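Dry Goods Corner, Nusdale Pantry

Last updated: April
Reading time: 2 min

The pantry on the ground floor at Nusdale has one small shelf for pasta, and it gets used by everybody who cooks there. Packages came off, the surface got looked at, and the pasta was put back in some kind of order. The green shelf is the same one as last year. The budget for a bigger one was 500 and the quotes came in well over that, so it stays. 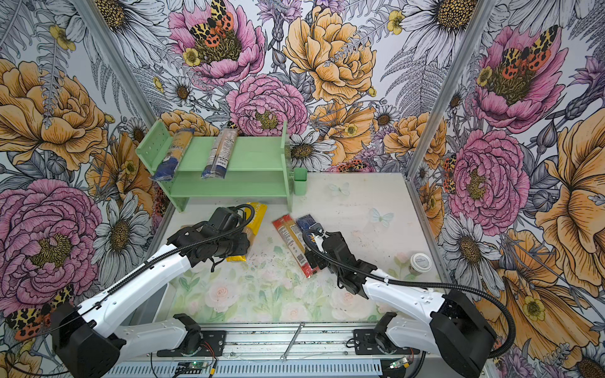
Two long packages on the top board, others still on the floor.

Long pasta is the awkward part. Laid flat it takes up the whole top board, and the ends stick out over the front. Short shapes are easier and can go anywhere.

Crumbs are the other regular job. The rose pattern hides a lot from standing height, so check it up close before anything goes back.
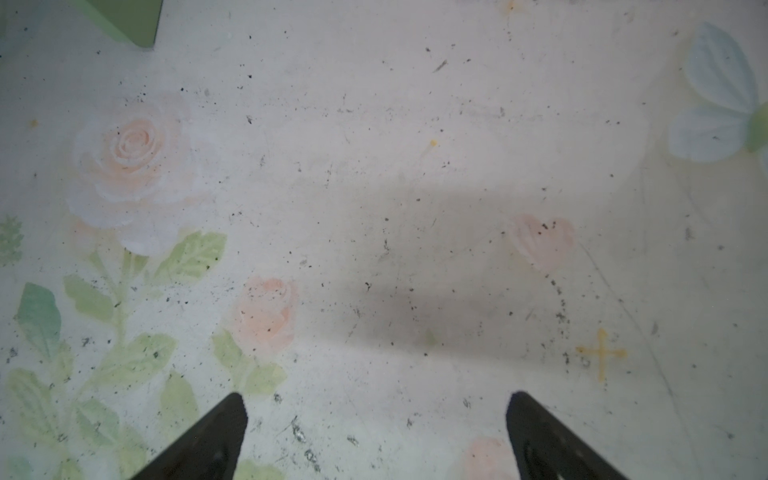 Mahnaz Daneshvar wrote in to say that a dry brush should always come before a damp cloth, or the crumbs turn to paste and you end up doing it twice. She also asks people to fold the tops of open bags over 2 times and clip them.

We have added clips to the shopping list, a pack of 20. They will be kept in the drawer with the string.

Standing the packages up saves the most room. With three side by side on the upper shelf, you can read the fronts and reach any of them without moving the rest. The lower part stays free for jars.

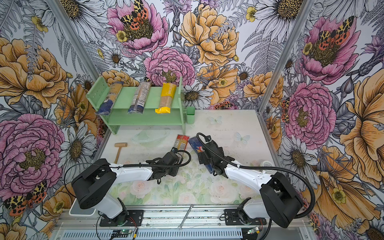 Upright is fine until someone pulls out the middle one and the others go over, according to Esmaeil Mahmoudi, who would like a bookend at each side. Shahram Vahidi has a spare pair and will bring them in.

Flour and rice are next, in the tall cabinet.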